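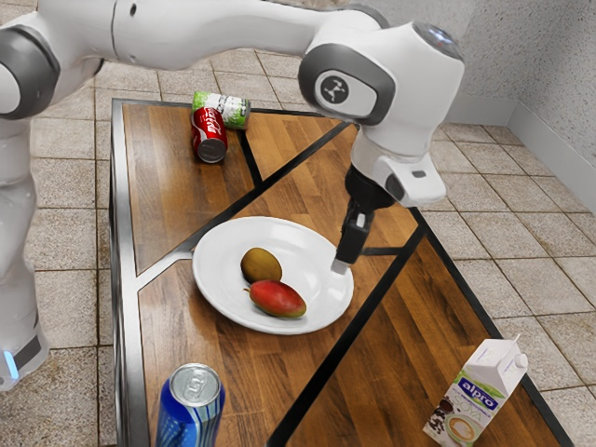
Station check before hand guiding and remote teaching
Soria bench, with comments from the last round

Please go through this sheet before the first demonstration of a shift and again any time the task on the table changes. Mark each line OK, Fix or Not used, and do write in the comment space, even when everything is fine! A short remark about a stiff joint in October has saved us a good deal of head scratching later on.

Sheet no. 364
Task set: tabletop groceries, fruit and plate
Teaching method: remote control in the simulator first, then by hand on the real arm
Time started: 8:40 a.m.

PART A. SIMULATOR SESSION

A1. Scene loads with the arm in its home pose and no warnings in the log. OK
Comment: Loaded on the second try. The first try stopped at the floor textures, so I closed Geltero completely and opened it again, and it was happy after that. If you get the same thing, please note it, as I would like to know how often it happens.

A2. Fruit rests on the plate without sinking or jittering. OK
Comment: Kiwi and mango both sit on the plate. Let the scene run for a slow count of ten before you touch the controls, and watch the mango in particular, with its long shape.

A3. Fingers can come down at the plate rim without touching it. OK
Comment: I like to bring the fingers to a hover over the right rim and stop there for a moment before going on. It gives your hands time to settle, and the recording gets a nice clean pause that is easy to find afterward.

A4. Cans and carton are where the operator can see them, and the planned path goes around them. Fix
Comment: The tall blue can stands in the left foreground and the Alpro carton is at the lower right with its straw sticking up. Both are easy to forget when your eyes are on the fruit. I would like the path drawn a bit higher on the way back, please. The two cans lying down at the far left are well clear of the plate.

A5. Remote controller: dead zone checked, grip button releases, stop button works from both hands. OK
Comment: The stop button is good and crisp. The left stick drifts a tiny bit if you set the controller down hard, so be kind to it.

A6. Speed limit set to the teaching value. OK
Comment: It was still on the playback value when I sat down. No harm done in a simulator, of course, but the habit carries over to the real arm, and there it matters very much. Please set it back when you finish.

PART B. REAL ARM, GUIDING BY HAND

B1. Emergency stop pressed and reset once, with a second person watching. OK

B2. Payload in the controller matches the gripper that is fitted. OK
Comment: Worth the extra minute. With the wrong payload the arm floats up or sags the moment you let it go free, and either one is a nasty surprise with your face nearby.

B3. Sleeves rolled, lanyards off, long hair tied back. OK

B4. Hands placed on the link or the flange, never between the fingers or inside the elbow. OK
Comment: New folks tend to steer by the fingertips, because it feels natural. Show them the flange grip first and let them move the arm around an empty patch of table for a few minutes. They get the feel of it quickly.

B5. Joints move evenly through the whole teaching path. Fix
Comment: Slight catch in the wrist about halfway through the turn. I have entered it as job 1012 with Mthembu. Until it is looked at, please keep to the straight reach and leave the turned one alone.

B6. Floor free of cables and drips where the operator stands. OK

PART C. AFTER THE SESSION

C1. Demonstrations saved and named with the sheet number. OK
Comment: We are at 184 good demonstrations for this set. Bad ones go in the reject folder with a word or two about what went wrong. Please don't delete them, even the embarrassing ones. I have plenty of my own in there.

C2. Arm parked, brakes on, controller back on the charger. OK

C3. Storitard cabinet locked and key returned to the hook. OK

Open items carried to the next sheet
A4, return path to be raised. Retest in the simulator before anyone guides it by hand.
B5, wrist catch, job 1012. Straight reach only until it is closed.

Questions about this sheet go to the bench phone, extension 1959. Leave a message if it rings out, and I will call you back the same shift.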